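Search this site Go

Print this page | E-mail this page

Postdoctoral Research Associate in Gravitational-Wave Data Analysis 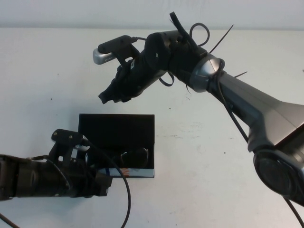

The Sotelo Institute for Astrophysics invites applications for a postdoctoral research associate in the Compact Objects Group, led by Dr. Assunta Russo. The position is for two years, with the possibility of a third year subject to performance and the availability of funds. The preferred starting date is the beginning of the spring term, but a later date may be agreed on with the successful candidate.

The Institute is located on the Bemport campus and has active programs in stellar evolution, pulsar timing, cosmology, and instrument development. Members of the Compact Objects Group study the masses and spins of neutron stars and black holes in binary systems and the populations from which those systems are drawn. The group maintains Cumis, a library of simulated waveforms used to test parameter estimation codes. The present release contains 1,331 waveforms, nearly all of them for binaries on circular orbits.

Description of the Position

The associate will be responsible for extending Cumis to binaries with measurable orbital eccentricity and for studying the bias that results when such signals are analyzed with circular templates. The work will be carried out with Dr. Russo and Dr. Jong-dae Ham. Approximately one quarter of the associate's time is reserved for independent research within the general interests of the Institute.

Specific duties include the following:

- Generating and validating new waveforms for the library, with written documentation for each release
- Running and comparing parameter estimation codes on the Institute's computing cluster, Sallus
- Preparing results for publication and presenting them at meetings in the United States and abroad, when travel is permitted
- Assisting in the supervision of graduate students in the group
- Taking part in the weekly group meeting and the Institute seminar

The associate will have a standing allocation on Sallus and may request up to 1,000 additional node-hours per month. There are no formal teaching duties. Associates who wish to gain classroom experience may ask to deliver guest lectures in the undergraduate course on relativity.

Qualifications

Applicants must hold a Ph.D. in physics, astronomy, applied mathematics, or a closely related field by the date of appointment. Experience with Bayesian inference and with programming in Python or C is required. Familiarity with post-Newtonian theory, numerical relativity, or detector noise modeling is desirable. Candidates whose doctoral work was in another area of astrophysics are encouraged to apply if they can show strong computing skills and an interest in the subject.

Salary and Benefits

Salary is set according to the Institute's postdoctoral scale and depends on years of experience since the doctorate. The appointment includes health and dental insurance, paid leave, a relocation allowance, and an annual research account for travel and equipment. The Institute will sponsor visas for candidates from outside the United States — applicants who expect to need sponsorship should say so in their cover letter. Remote work during the first months of the appointment will be considered.

How to Apply

Applications should be sent as a single PDF file through the Institute's employment page, under the reference CO-202. The file must contain:

- A cover letter
- A curriculum vitae with a list of publications
- A statement of past and proposed research, no longer than three pages
- The names and contact details of three referees

Applicants should ask their referees to send letters directly to the Office of Academic Appointments. Review of applications will begin at the end of October and will continue until the position is filled. Incomplete applications will not be forwarded to the selection panel, which consists of Dr. Russo, Dr. Ham, and Dr. Alcides Mamani. Interviews will be held by video.

Scientific questions may be addressed to Dr. Russo. Questions on eligibility, visas, or the application system should go to Radoslava Slanina in the Office of Academic Appointments. Candidates who require an accommodation at any stage of the process should contact Blair Rutherford in Human Resources — all such requests are treated as confidential.

The Sotelo Institute for Astrophysics is an equal opportunity employer. All qualified applicants will receive consideration without regard to race, color, religion, sex, sexual orientation, gender identity, national origin, age, disability, or veteran status.

Posted October 2020

Print this page | E-mail this page

Sign up for the Institute newsletter. Enter your e-mail address Subscribe

This site uses cookies. By continuing to browse, you agree to our use of cookies. Accept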